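Tidy up the workspace between recordings, or leave the clutter in?
Posted May 6, 2025 by Fosby

We're writing house rules for our two-arm block task and I'm stuck on clutter. Do you clear everything except the bricks, or leave other stuff lying about?
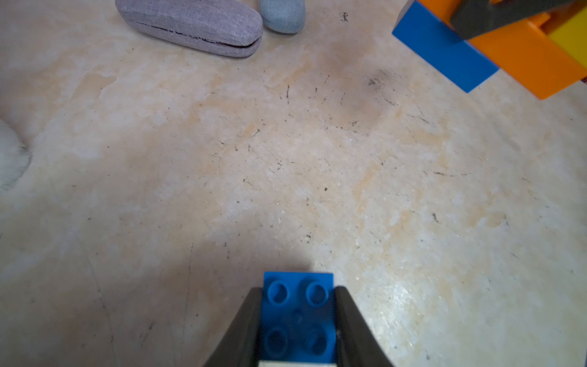 Blue brick in one gripper, stack in the other, eyeglass case up the back

We've got 352 runs so far and I can't tell which way to go.

Gough
Leave it in, but write it down! I keep a plain text list of every object on the floor, and I don't change it for 100 runs – then I swap two things and start a new list. My other rule is that nothing soft goes between the fingers and the target brick at the start.

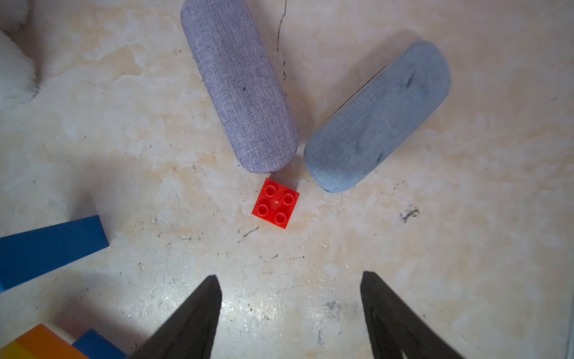
Clear run up to the red brick, fabric cases behind it

Also agree on which arm has right of way before you start. Ours was never written down until February and we had nine bumps to show for it.

Tarov
just clear it all, way easier

Nultix
I'd go with Gough, with one addition. When one arm is holding something over the pile, the other stays out until it's finished.
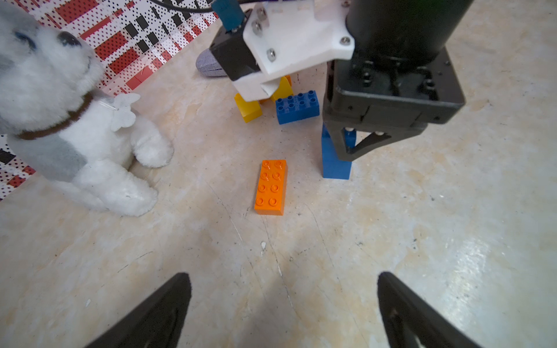

We put a stop button within reach of each operator too, and whoever sees a problem first hits it, no discussion. Sweep the floor while you're at it, grit gets into everything.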